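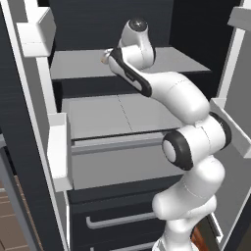 Cell Safety / Pre-Run Inspection

Viko cabinet cell, simulation side, shelf reach with the drawer out
Inspected by: Eusebio Ccori
Date: Jul 15, 2021
Result: Pass with comments. Two items open, see the end.

Hello everybody, and thank you for your patience with this one. I went through the simulated cell slowly, with a cup of coffee and the old sheet beside me, and I've written more in the comment lines than the form has room for (as usual!). Please read the comments as well as the marks, especially if you will be at the pendant when we move over to the real arm in Guimarães.

1. SCENE AND MODEL FILES

1.1 Cabinet model matches the revision on the cell sheet
OK. The Kovilitz cabinet, both doors, all the door bins. I reloaded it from the shared folder to be sure I wasn't looking at my own copy from June, which had the old hinge positions in it.

1.2 Arm model and joint limits loaded
OK. All seven joints are there and the limits match the sheet. I jogged each one to both ends at low speed and they stopped where they should.

1.3 Collision shapes switched on for every part
OK after correction. The door bins had come in as visual parts only, so the arm could have passed right through them without a word of complaint from the checker. They are switched on now, left and right doors both. If you reload the cabinet, please go back and look at this line again, as the setting does not always survive.

1.4 Floor and nearby structure present
OK. Please leave the gray bar by the left door where it is, even when it gets in the way of your view. It is part of the keep-out check.

2. BASE AND DOORS

2.1 Base position agrees with the drawing
OK. The arm stands on the right-hand side of the cabinet opening, as drawn. I know a few of you would like it in the middle, and I have some sympathy, but we lose the shelf approach if we move it there.

2.2 Both doors fully open and locked before any motion
OK. In the simulation this is a locked joint. In the real cell it is the door stop plus the switch, and I want both of them tested by hand each morning.

2.3 Clearance between lower arm and lower drawers
OK, watch it. The lower arm stands in front of the right side of the dark drawers, and those have long bar handles that stick out farther than you would guess from the front. Keep the lower drawers closed for this whole program. I have put an interlock on them so that the run will not start otherwise.

3. DRAWER OUT, ARM OVER IT

3.1 Drawer at the taught position
OK. Pulled out to the mark and holding still. You may notice the thin seam line across the drawer floor. Don't use it to line anything up, please; take your reference from the raised lip on the drawer front.

3.2 Elbow to drawer front
OPEN. This is the one I fussed over longest. With the hand up at the shelf, the elbow sits right by the right end of the drawer front, and from the viewing angle I was using they overlap, so you simply can't judge the gap by eye. Use the distance readout. Our rule is 60 mm for anything rigid, and the readout gave me less than that at the end of the reach. There was no contact flagged, but I'm not signing it off for the real cell until the elbow has been swung out and the path run again.

3.3 Elbow to middle bin, right door
OK for now. The right end of the elbow housing passes in front of this bin, and whatever we gain at the drawer in 3.2 we may lose over here. Whoever reworks the path, do check both sides before you celebrate.

3.4 Forearm over the drawer
OK. It crosses above the right half of the drawer, so nothing tall goes on that side. Short items only, or use the left half.

4. HAND AND SHELF

4.1 Approach to the shelf edge
OPEN, minor. The finger pad comes in just above the front edge of the gray shelf. I would like the approach point lifted a little and the speed dropped to 2 percent for the last stretch. The Drastar fingers are kind to shelves, but the edge is thin and I would hate to chip it on the first day.

4.2 Retreat path
OK. Straight back out, then up. Do not let the planner pick its own way home while the drawer is open.

4.3 Protective stop during the reach
OK. Triggered 16 times at different points along the path, and the arm held position each time. Repeat on the real arm with the drawer empty before anything goes in it.

OPEN ITEMS

3.2 Rework elbow position, rerun the full reach, record the smallest distance to the drawer front and to the middle right bin.
4.1 Raise the approach point, lower the speed, send me the new program number.

Until both are closed, please run this program in simulation only. If something on the sheet doesn't make sense, come and find me or leave a note under the line in question, and I'll be glad to go through it with you.

Eusebio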